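Terrazzo

Terrazzo is a floor finish made of stone chips set in a binder, then ground flat and polished. Chips are mostly marble, sometimes quartz, granite or glass. Binder is cement or epoxy. Used in schools, stations, hospitals, apartment lobbies.

History

Grew out of the work of Venetian mosaic layers, who used up marble offcuts on their own terraces – hence the name. Early floors were rubbed down by hand with a weighted stone on a long handle. Electric grinders and metal divider strips made it much cheaper in the twentieth century, and the strips also helped control cracking.

Local use

In Clurnum the best known floor is in the old Brisano department store, laid in 33 panels with brass strips. Repaired twice. Fengying Gu's survey of the town's public floors lists 108 buildings with terrazzo, about 69 of them cement based. The rest are epoxy or a mix of the two, and a few could not be tested becuase of carpet glued on top.

Care

Neutral cleaner, soft mop. No vinegar or other acids – they etch marble chips and dull cement. Sealer wears off in busy spots first, usually doorways.

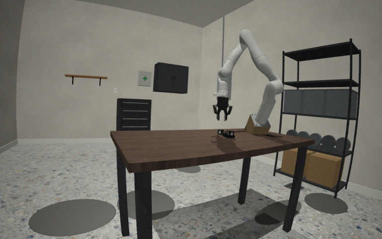

Chip size decides most of the look. Large chips read as separate stones, small ones blend at a distance. Floors of the speckled kind sit quietly in a plain room, here with pale beige-gray walls and a dark brown wooden table. Bolder mixes tend to be kept for entrances and stairs, were people see less of them at one time.

Contact | Copyright Clurnum Building Notes | Back to top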